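Villent wrist camera kit, reviewed by Radymyr Nazarenko

I bought the Villent kit in October to record demonstrations for a grasping policy. It replaced a fixed overhead camera from Brinduten, which was fine until an arm got in the way. I have since logged 3,000 episodes with it, most of them picking cat toys out of a paper bag.

Fitting took me two hours. The instructions skip the cable run, and I had to redo mine.

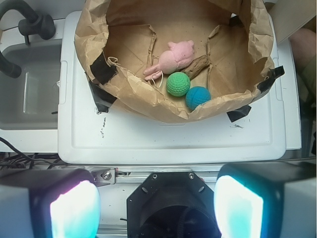 Tape the bag down before a long session. Paper shifts when a finger brushes it, and you then spend the evening deleting episodes. I fold the rim outwards and replace the bag once the sides get too soft to stand.

The lit finger pads are the best part of the kit. They give enough light to work low in a container with the room lights off. They also tint anything close to them, so I vary the room lighting between batches. Small, similar-sized balls are still easy to label by colour.
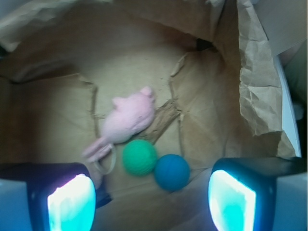
Toy mouse and two balls between the finger pads.

Focus is the weak point. Close up, the picture is a little soft, and plush comes out worse than the balls. Bohdan Hrytsenko trained on my first batch and had no complaints, but I would like a sharper lens.

The Kobzar recording software that comes with it is plain and reliable. It crashed twice and lost nothing. Export to Femov format is slow, so leave it running overnight.

Four out of 5. I would buy it again.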